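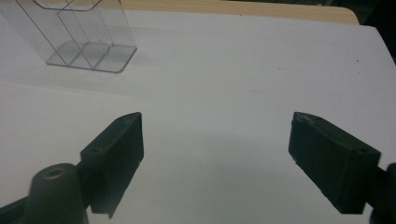
Can a machine put the pens away at the end of the day and be left to get on with it?

For a known pen, a known holder and a clear bench, it can do the job under supervision. It should not yet be left alone with a mixed desk, and the items marked Fail or Open in the checklist are the ones that would have to be closed first.

Desk and bench clearing by machine: inspection checklist with comments
Gadgate, Prukthorpe site
Issue 2018-06-26, replaces the April issue

Scope

The checklist covers small-item tidying on a flat bench: picking up a pen or similar object, carrying it and placing it in an upright holder with open compartments. It applies to the Purkel arm with the parallel two-finger gripper. The Hamdan mobile base is covered only where it affects the bench, in section D. Sweeping, wiping, lifting of boxes and anything done near food are outside the scope.

Each item is marked Pass, Pass with comment, Fail or Open. Open means that the check was made and the result did not settle the matter. An item that was not checked is marked Not checked and counts as a Fail for sign-off.

The log at the time of inspection held 2,143 completed cycles. A completed cycle is one in which the arm returned to its rest position without being stopped. It says nothing about where the pen went. The April issue was read by several people as a success count, and the wording on the summary sheet has been changed.

Section A. Work surface

A1. Surface is flat, level and fixed to the bench.
Pass with comment. Paper sheet is acceptable if all edges are held down. A loose sheet moves when the fingertips touch it, and the holder moves with it. Tape along the near edge only is not enough.

A2. Surface colour gives contrast with the objects to be picked.
Pass. White under dark or coloured pens is the easy case. White correction pens and clear rulers were tried on the same surface and were missed often enough to be taken off the permitted list.

A3. Surface free of marks that could be taken for objects.
Pass with comment. Small specks do not trigger a pick. Ink lines longer than a fingertip sometimes do. Replace the sheet when marked with ink.

A4. Edge of the surface is known to the controller.
Pass. The boundary is set by hand at installation. It must be set again if the bench is moved, and there is at present no interlock that forces this.

A5. Lighting is even over the whole working area.
Open. The arm performs acceptably in dim light and in full light. It does not cope well with the change from one to the other, for example when the room lights go off on a timer part way through a cycle. Shadow from the gripper itself is handled. Shadow from a person leaning over the bench is not.

Section B. Gripper and fingers

B1. Fingers undamaged, no cracks, no lifting of printed layers.
Pass. Inspect with a hand lamp, both faces and the tip. Some wear on the upper edges is normal and needs no action. A finger with a chipped tip is to be replaced along with its partner.

B2. Fingers meet squarely when closed.
Pass. Check with a strip of ordinary printer paper held at the top, the middle and the bottom of the pads. Equal drag in all positions is a pass.

B3. Finger fixings tight.
Pass with comment. One fixing on the right finger took a further part-turn. Recorded and marked with paint. Look at it again at the next inspection.

B4. Closing force limited.
Pass. The limit is set in the controller and is protected by a password. The person carrying out the inspection confirms the setting on the screen and then confirms it on the gauge. The screen reading alone does not count.

B5. No exposed pinch point outside the fingers.
Fail. There is a gap behind the left finger mount which closes as the fingers open. A fingertip fits into it. A guard has been drawn up but not made. Until it is fitted, hands stay off the gripper body whenever the drive is live, including during teaching by hand.

B6. Cables clear of the moving parts through the full range.
Pass. Checked at slow speed with the wrist turned to both stops.

Section C. Picking and placing

C1. Pen recognised when lying flat and alone.
Pass. 30 attempts, pen placed at a new angle each time. All recognised.

C2. Pen gripped without rolling away.
Pass with comment. Same 30 attempts. The pen rolled out of reach in two of them. In both cases the arm stopped, reported a missed grip and waited, as it is meant to. Round barrels without a clip are the difficult ones. Pens with a clip or a flat side were not lost.

C3. Grip position suits the object.
Pass with comment. The controller prefers the middle of the barrel. On a pen with a soft grip section it may close partly on the rubber and partly on the hard barrel, and the pen then tilts as it is lifted. The tilt is small, but it uses up most of the clearance at the holder.

C4. Pen carried with the tip facing down or away from any person.
Fail. The direction of the tip is not known to the controller. It finds the length of the pen and treats both ends as the same. A pen with its tip exposed may be carried either way round. For a ballpoint the risk is ink on a sleeve. For a craft knife or a pair of compasses it is a cut, and for that reason no sharp object is on the permitted list, whatever its shape.

C5. Holder found without markers.
Open. Opaque holders are found reliably. Clear plastic holders are not. The camera tends to see through the panels to whatever is behind them, and the edges that do show up may be reflections. With a dark background the front panel was often placed too far back. A strip of masking tape along the rim cures the fault completely, and it is permitted for trials. It is not accepted as evidence that the machine can do the job in an ordinary home or office, where holders do not come with tape on.

C6. Pen goes into the compartment asked for.
Pass with comment. Tested with tape on the rim. With the tape removed, the pen was lowered onto the top of a divider in four attempts. The force limit worked each time and nothing was broken.

C7. Holder stays put during placing.
Fail. A light holder with a flat base slides when a pen is pushed against a leaning panel. The arm does not notice. It lets go at the place where the holder used to be, and the next pen is then lowered at that same wrong place. The holder must be looked for again before each pen. The software change has been requested and has not been delivered.

C8. Arm detects that the compartment is full.
Not checked. No agreed test. Someone needs to write one, bearing in mind that a person would simply try the next compartment along.

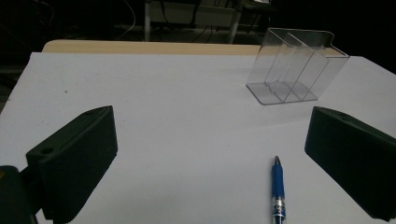

Section D. Surroundings and people

D1. Emergency stop within reach of the operator and of anyone else at the bench.
Pass. Button on the near side, on a fixed bracket. The earlier arrangement, with a button on a trailing lead, has been withdrawn.

D2. Arm stops when touched.
Pass with comment. It stops when pushed against the direction of travel. When pushed sideways near the elbow it moves a short way before stopping. The distance is within the limit given in the site rules. It is still more than most people expect, and new users should be shown it before they start.

D3. Dropped objects stay within the marked area.
Open. A pen released early at transfer height may bounce off the bench. A pen on the floor is a slip hazard and the machine has no means of picking it up. The report simply reads "object lost". The user should be told to look at the floor, in those words.

D4. Hamdan base locked while the arm is working.
Pass. The lock is mechanical and the arm will not start without it.

D5. Floor around the base clear of trailing cables.
Pass with comment. Supply lead to be clipped up along the bench leg.

D6. Noise acceptable in a shared room.
Pass. No comment.

Section E. Whether the work is done

E1. Bench judged clear by the machine is judged clear by a person.
Fail. The machine reports the bench clear when it finds nothing further that it is permitted to move. A bench with a ruler, a rubber and a loose staple on it is reported clear. The message should read "nothing left that I can move", or something like it.

E2. Time taken is acceptable to the user.
Open. A person puts one pen in a holder without looking up from other work. The arm takes a good deal longer, and someone has to stay nearby while it does so. Speed matters little if the job can run overnight, but overnight running depends on B5, C4, C7 and D3, none of which is closed.

E3. User can put right a fault without tools or training.
Pass with comment. Missed grips and lost objects can be cleared from the front panel. A holder that has slid must be put back by hand with the drive off. Two users out of the trial group reached in with the drive on.

Result of inspection

Permitted: supervised use, drive key held by a trained operator, pens and pencils from the permitted list only, holder fixed to the bench or weighted.

Not permitted: use without a person present, use in a room with children, sharp objects, glass objects, clear holders without tape.

Actions outstanding

Guard for left finger mount (B5).
Tip direction, or a rule that keeps exposed tips off the bench (C4).
Repeat the clear holder test against light and dark backgrounds (C5).
Search for holder before every pen (C7).
Test method for full compartments (C8).
Wording of the lost object and bench clear messages (D3, E1).

Items B3 and D5 may be closed by the operator and entered in the bench log. All others come back for inspection.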